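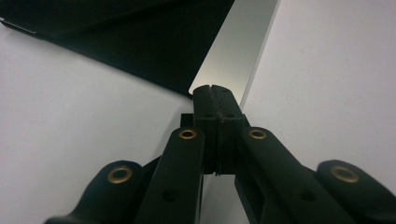
Silver plate and black case or cover on the worktable, Tuesday evening.

I finally got to the shelf of flat parts at Harkovard this month, and I have opinions! If you've been in the back room lately you know what I mean - long metal plates leaning on short metal plates, and a few in a coffee can for reasons lost to time. I pulled everything down and started sorting on the pale table by the window (best light in the building, fight me).

My rule was simple. Long narrow plates go together, wide ones go together, and anything bent goes in the gray tub until someone wants to try flattening it. The Orgate brackets have their own drawer now, second from the top. Drawer 107 is the old number, if you still use the list on the door, and yes, I'm going to redo the list.

A few things I learned along the way. Wipe the plates before they go in the drawer, and use the soft cloths, please - the green pads leave scratches you can see from across the room. Don't stack plates straight on top of each other either. I cut up a roll of brown paper from Amside and slipped a sheet between each one, and I have plenty left over, so help yourselves.

The bad news is that I still can't find the box of 5 mm screws that goes with the Mạch kit. It has 623 written on the lid in marker. If it went home with you in August, no hard feelings, just drop it on my bench.

Next up is the wire drawer. I'm bringing snacks and I'd love some company!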